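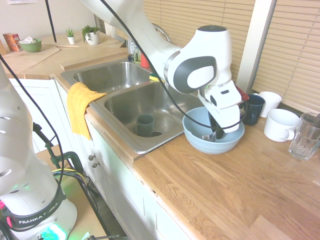 Imitation from few demonstrations, results on kitchen task

zulleck_arm wrote:
We finished the first evaluation of our policy on the Franka, reaching into a bowl beside the sink. Training used 890 demonstrations. On 30 trials per condition, the success with known bowl positions was 83 percent. I would be thankful for criticism of the method before we write it up.

Stirkovex wrote:
How did you choose the start positions? If the same person places the bowl each time, the number says little to me.

zulleck_arm wrote:
It is a fair point. We drew the positions from a list made before the trials. The light blue bowl stays on the counter right of the sink, and only its distance and angle change.

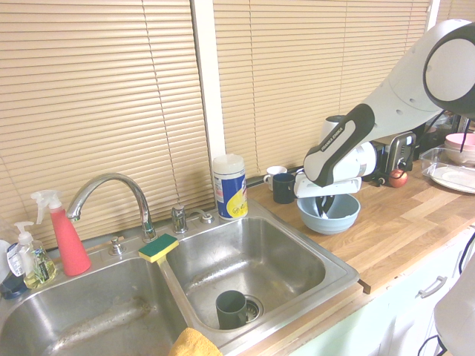
Nestov wrote:
I don't agree with Stirkovex, a fixed list is good enough for a first test. My doubt is the 4 seeds. Did you report the mean or the best one?

zulleck_arm wrote:
The mean. The best seed I will put in the appendix.

Stirkovex wrote:
Then please give the spread too. I still would want a second person to place the bowl.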